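Home | About the project | Hearings log | Reports | Contact

Filed under: Open Government, Reports to Funders

We use cookies to remember that you have already dismissed this notice. OK

Vultham Hearings Watch: progress report to the Porkus Fund, second period

The grant pays us to attend, record and write up the public oversight hearings of the Vultham regional assembly, and to check what witnesses say there against what the same witnesses have said elsewhere. In the first period we mostly learned where the building was. This period has been better.

We sat through 62 hearings, including one that began at nine in the morning and consisted, until lunch, of a disagreement over whether it had begun. Full notes for all of them are now on the public site. Where the assembly published its own transcript we have linked to it, and where its transcript and our recording part company we have printed both and left the reader to enjoy the difference.

The main piece of work was the inquiry into the Pisska ferry contract. Readers of our last report will recall that the transport department told members it had no correspondence with the winning bidder before the tender closed. We asked for the correspondence anyway. After a refusal, an appeal and a second refusal that contradicted the first, we were sent 313 pages, a good number of them blacked out with real enthusiasm. Five letters escaped the marker pen and all five are dated before the tender closed. The department's position is now that "correspondence" was understood to mean something else. We have written to ask what.

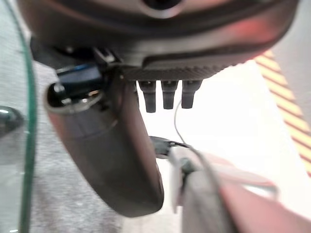 Close-up, dark housing with ribbed strip.

Three members of the oversight panel have since quoted our write-up in session, one of them accurately. The panel has agreed to recall the department's witnesses in December. We don't claim the recall as our doing, though we note that the motion used our page numbers, including the one we got wrong and have now corrected.

Spending is close to plan. Transcription came in under budget after we dropped the outside agency, which had rendered "statutory instrument" as "statue Terry in Stroud" once too often. Travel came in over, mainly on account of the Pisska evening sessions, which are timed to finish just after the last bus. Copying charges for the released papers were higher than we allowed for; it seems a blacked-out page costs the same as a readable one. We would like to move the transcription saving across to cover both, and a form asking for this is attached to the paper copy of this report.

Not everything went well. The searchable index of witness statements, built on the Huang archive software, is late. Importing the older hearings lost every accent and a fair few surnames, and for most of one Sunday the site attributed all testimony on drainage to the chair of the arts panel. We took it down, fixed the import and are going through the entries by hand, oldest first. It is dull work and it will run into the next period.

We also had our first formal complaint, from a press office that objected to our use of the word "claimed". We looked at the passage again, listened to the recording again, and kept the word. The complaint and our reply are both on the site, under Hearings log, where they are currently the most read items we have published – ahead of the ferry letters, which is slightly galling.

For the next period we plan to finish the index, cover the recalled witnesses from start to finish, and begin on the planning appeals panel, which meets in a room with four doors and no signs. We have also been asked by two local papers whether they may reprint our notes. We said they could, provided they print the corrections too. One has agreed and the other is thinking about it.

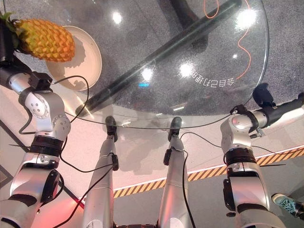
What happens if the department's witnesses decline to come back in December?

The panel can issue a summons, which it has the power to do and has so far been too polite to use. If it does not, we will publish the five letters beside the original testimony and report the empty chairs.

A breakdown of spending by heading follows in the paper copy, together with the list of hearings attended. We would be glad to have the Fund's decision on moving the transcription money before the recall sessions start, as the bus timetable has not improved.

Sign up for our newsletter and get the hearings log by email.

Previous report | Next report | Back to top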